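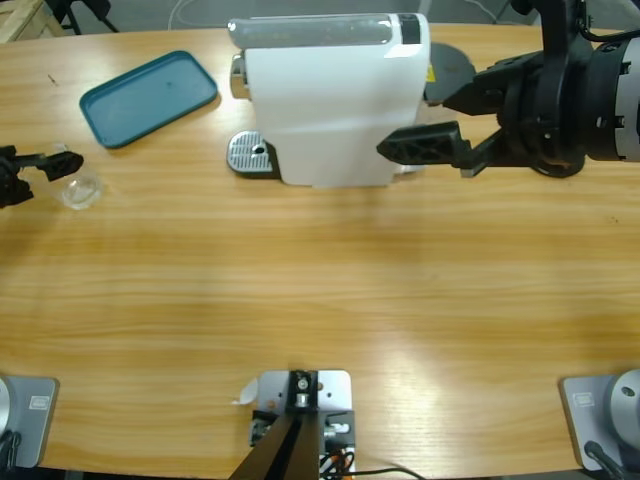
Coffee Machine Tips for People Who Have Two Robot Arms and Should Know Better

Workshop tips, page 4. Updated 6/19/21.

Making a coffee by hand takes under a minute. Getting software to do it with a pair of arms takes considerably longer, and at the end of it you have the same coffee. If you're still reading, you're the sort of person this page is for.

These are the tips that have stuck to the wall above our bench. They're all about the software side. For bolts, belts and what to do when a gripper eats a teaspoon, see page 3.

Pick one corner of the table and call it zero

Every tool you own will want a different origin. Our planner (Plollis) thinks the world begins at the base of the left arm. The camera software thinks it begins at the camera. Choose a corner of the table, write it on masking tape, and convert everything to that corner before it goes anywhere else. Do the conversion in one file. We had it in four files for a while and they disagreed by the width of a saucer.

Glassware

Clear glass is a rotten thing to ask a depth camera to look at. On a pale, shiny wood top it's worse. What you get back is the table behind the glass, with a bit of sparkle where the rim might be.

Look for the rim in the colour image and forget about depth for that part. You already know how tall your glass is, so measure it with a ruler and type the number in. Purists will tell you the system ought to work it out. Purists can wash up.

If you only want to test the motion, wrap a strip of painter's tape around the glass. Take it off again before you show anybody and claim it works.

Glare

A varnished table throws a pale band across the middle of every image, and the band moves when somebody opens a blind. Cheap fixes, in the order we tried them:

Lock the exposure. Auto exposure will hunt every time a black gripper crosses the view.
Lock the white balance while you're in that menu.
Turn the overhead light off and use a lamp from the side.
Sand the table. (We didn't. It's a nice table.)

Wood grain has its own charms. Our first edge detector found 1203 objects on a bench with a coffee machine on it, nearly all of them stripes. Blur first, then look for edges, and throw away anything long and thin that runs with the grain.

Tell the planner the coffee machine is bigger than it is

Model the machine as a few plain boxes and pad them. One for the body, one for the tank, one for the spout and drip tray. Leave the curves alone. A beautiful mesh of the housing slows every plan down and will not make your espresso any better.

We pad by 50 mm for the big sweeping moves and drop to 3 mm for the last little reach under the spout. Keep those as two named settings. A single padding number that you edit by hand between runs will, sooner or later, be the wrong one, and you'll hear it before you see it.

The lever needs its own box, and the box has to change when the lever does. Ours stayed shut in the software for a whole afternoon while the real one stood open. Plollis planned very elegant paths straight through it.

Open early, close late

Have the gripper fully open well before it gets anywhere near the glass. Opening during the approach saves half a second and gives you a finger swinging about beside something breakable. Closing wants to be slow, with a current limit, and with a check afterwards that the fingers stopped where a glass would stop them. Fingers all the way shut means you're carrying air to the drip tray with great care.

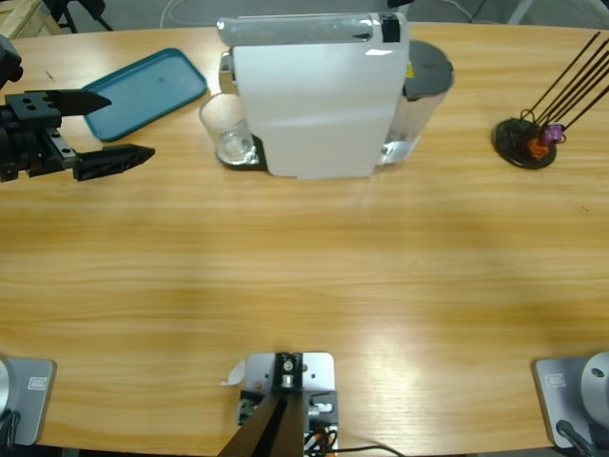

Wysocka

Putting the glass under the spout

With the glass on the drip tray base, half of it can be tucked behind the front panel as far as a camera on the near side is concerned. The detector's confidence drops, and a naive program decides the glass has vanished and goes off to fetch another. Ask me how many glasses you can push onto one drip tray.

The cure is a bit of memory. Once the arm has let go of a glass, the software should go on believing in it until it has a good reason to stop. Ours keeps the last known position and only clears it if the camera gets an unblocked look and finds the spot bare. It's a small change and it fixed more trouble than the fancy tracker did.

Capsules by colour

Capsules on a stand are bright, which is a blessing. Purple-pink and orange are easy to tell apart from each other. Orange and a warm-coloured tabletop are less easy. Use hue together with position: if it's orange and it's near the stand, call it a capsule. If it's orange and it's out in the middle of the table, it's wood.

Thin rods are a pest for collision checking. Points on them come and go between depth images, so the planner sees a gap, gets ideas, then changes its mind mid-move. Put one fat cylinder or cone around the whole lot and approach from the open side.

The spare tray

A flat tray makes a handy staging spot, and it doesn't have to be square to the table. Fit a rectangle to its outline every time you start up and take the angle from that. We used to line ours up by eye each morning. The code does it now and it's less grumpy.

Two arms, one machine

Let one arm into the coffee machine's space at a time. We use a plain lock with a name on it: whichever arm holds it may go near the machine, and the other waits. It's dull and slow and we haven't had a clash since it went in. Protton, our log viewer, shows who had the lock and when, handy for settling arguments between the person who wrote the left arm's code and the person who wrote the right's.

Make the waiting arm park somewhere boring. If it parks in view of the camera, mask it out.

Logs

Save the image, the joint positions and the plan with the same timestamp. Name the folder for what you were trying to do. "glass_under_spout_slow" is a good name. "test_final_new2" has never helped a soul, and I've got a drive full of it.

Piken will compress the lot overnight if you remember to leave the machine on. In September we'll be posting our settings file for it, provided somebody finds out which one is current.

Dry runs

Run every new sequence with no water and no capsule, at quarter speed, with your hand near the stop button and your favourite mug in another room.

Next page: drawers, and why they're worse.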